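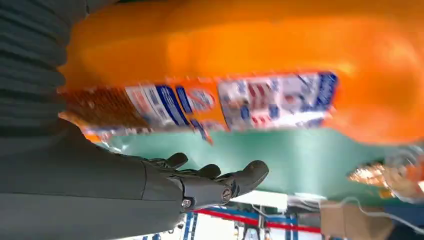
バヌラリ（Banulari）の物流実験セル「ドボス（Dobos）」が、ハンドの整備を終えて2020年8月から運転を再開しました！　止まっていたのは7日間。ステセヴビー（Stesevby）の作業場まで行って、最後の2日だけですが整備の様子を見せてもらえたので、忘れないうちに書いておきます。

ドボスを知らない方のために少しだけ。日用品の詰め替えと仕分けを練習させているセルで、人の手に近い多指ハンドを付けたアームが、台の上のボトルや袋をつかんで移すという仕事をしています。洗剤みたいな大きくて重くてつるつるしたボトルと、お菓子の袋みたいな軽くてくしゃくしゃしたものが同じ台に並ぶので、ハンドにとってはなかなか意地悪な職場です。吸盤のほうが早いんじゃないのと前に聞いたら、担当の人に「そう言われると思ってました」と笑われました（何度も言われているらしい）。

で、今回なぜ止めたのか。大きいボトルを持ち上げるときに、指先が少しずつ遅れるようになったからだそうです。空の手で開いたり閉じたりさせるぶんにはきれいに動く。ところが中身の入ったボトルに指をかけると、一本だけワンテンポ置いてから力が入る。ログを見るとずいぶん前から兆候はあったみたいで、「春にはもう出てたんですよねえ」と、担当の人はちょっと悔しそうでした。

原因はワイヤーの伸びでした。このハンドは指の関節をワイヤーで引っぱって曲げる方式で、使っているうちにどうしても張りがゆるみます。ゆるんだ分だけ、モーターが回っても指が動かない時間ができる。自転車のブレーキワイヤーと同じだよ、と言われて、それなら私にもわかる！となりました。レバーを握ってもスカッとするあれですね。

整備の手順は、まず電源を落としてアームを楽な姿勢で支えるところから。ブレーキが効いているから落ちてはこないのですが、手首を触っている最中に少しでも下がると嫌なので、必ず受け台を入れるのがここの決まりだそうです。それからハンドを手首から外して、作業机に運びます。外したハンドは思ったより持ち重りがして、「持ってみます？」と渡されたときは両手で受け取りました。落としたら記事どころではないので、すぐ返しました。

そこから手のひら側のねじをゆるめてカバーを開けます。ねじが小さい。しかも締めすぎるとカバーの樹脂が割れるし、ゆるいと振動で抜けてくるので、トルクドライバーを使って決まった値で止めます。外したねじは仕切りのついた皿に、外した順番に並べていました。前に一度、長さの違うねじを入れ替えて付けてしまって、指の付け根が途中で引っかかるようになったことがあるとか。そのとき見つけるまでに半日かかったそうで、皿の縁には油性ペンで「順番！」と書いてありました。気持ちがこもっています。

ワイヤーは全部交換になりました。傷んでいたのは遅れの出ていた指の分だけだったのに、全部。一本だけ新しくすると張り具合がそろわなくて、あとから調整がややこしくなるという話です。部品はヘヴス（Hevus）から取り寄せていて、今回の停止期間のうちかなりの部分は、この部品を待っていた時間だったみたいです。予備を置いていなかったのかと聞いたら、「置いてあったのは、前の型のでした」とのこと。箱を開けるまで気づかなかったというから、つらい。私も家でプリンターのインクを同じように間違えたことがあるので、何も言えませんでした。

私が見せてもらったのは、新しいワイヤーを通し終わって張りを合わせるところからです。指を一本ずつ軽く引いて、遊びを見て、張りを少し足して、また引いて。見た目はものすごく地味です。ギターの調弦にそっくりで、違うのは音がしないことくらい。張りすぎると指が戻りにくくなって、今度は開くほうが遅くなるそうで、ちょうどいいところを探すのに午後の大半を使っていました。

張りが決まったら慣らし運転。何も持たせずに開閉を50回繰り返して、いったん止めて、もう一度遊びを見ます。新しいワイヤーは最初に少しだけ伸びるので、ここで合わせ直さないと、せっかくの調整が翌日にはずれてしまうんだとか。50回って多いのか少ないのか私には見当がつかなかったのですが、見ているうちに指の動きがだんだん眠気を誘ってきて、横でコーヒーを飲んでいた別の担当の人に「みんなそこで眠くなります」と言われました。

ついでに見ていたのが、手首の手前についている蛇腹のカバーです。アームが曲がるたびにひだが伸び縮みするので、谷の部分にほこりがたまります。たまったまま動かし続けると、そこがこすれて薄くなり、最後は裂ける。なので外したついでに、ひだを一段ずつ開いて、やわらかい布でふいていきます。ブラシのほうが早そうなのに布なのは、前にブラシの毛が中に残ったことがあるからだそうです。今回は裂け目なし、交換なし。これは担当の人もうれしそうで、「これだけは予定どおりでした」と言っていました。

翌日はハンドを手首に戻して、原点合わせです。ここがいちばん緊張すると聞いていたので、私もなんとなく息を止めて見ていました。指をいっぱいまで開いた位置をコントローラーに覚えさせるのですが、取り付けの角度がほんの少しずれているだけで、つかみに行く場所がずれてしまう。最初の一回はやっぱりずれていて、ボトルの真ん中に指をかけるはずが上のほうをなでただけ。取り付け面を拭き直して、締める順番を変えて、もう一度やったらぴたっと合いました。拍手しそうになりました（しました）。

手首についている小さなカメラの合わせ直しも、このときにやります。ハンドを外すとカメラの向きも微妙に変わるので、模様の入った板を台に置いて、アームにいろいろな角度からのぞかせて、カメラが見ている位置とアームが思っている位置をそろえる作業です。これはほとんど自動で進むので、人間は見ているだけ。その間に担当の人がケーブルの取り回しを直していました。手首をひねったときにケーブルが突っ張る場所があって、そこを少したるませて留め直すだけなのですが、たるませすぎると今度は物にひっかかるので、ひねっては留め、ひねっては留め。

そして最後に本番のボトルで確認です。中身の入った重いボトルを寝かせた状態と立てた状態の両方で、つかんで、持ち上げて、置く。これを145回やって、遅れの出る指がないかをログで見ていきます。145という半端な数はどこから来たのか聞いてみたら、前の型のころの点検表の数字がそのまま残っているだけだそうです。きりのいい数字に直そうという話は毎年出るけれど、過去の記録と比べにくくなるからと、毎年そのままになるとのこと。こういう話、好きです。

結果は合格。遅れの出ていた指も、ほかの指とそろって力が入るようになりました。ログのグラフを前の分と重ねて見せてもらったら、私が見ても違いがわかるくらいで、山の立ち上がりがきれいに重なっていました。ただ、ボトルを寝かせた状態のときに、指先がラベルの端をこすることがあるのがまだ気になるそうで、こちらはワイヤーの話とは別に、近づく角度のほうで直していくそうです。

次の点検は9月。今度は停止前に部品の型番を確認するところから始める、と点検表のいちばん上に新しい行が足されていました。手書きで、しかも二重線つき。予備のワイヤーもヘヴスに追加で頼んであるそうです。

バヌラリでは点検のときの見学を受け付けているそうで、希望する方は作業場の窓口に先に連絡を入れてください。動いているときよりも、止まって開けてあるときのほうが中がよく見えるので、機械いじりの好きな方にはこちらをおすすめします。作業場は冷房がかなり強めです。私は上着を持っていかず、二日とも後悔しました。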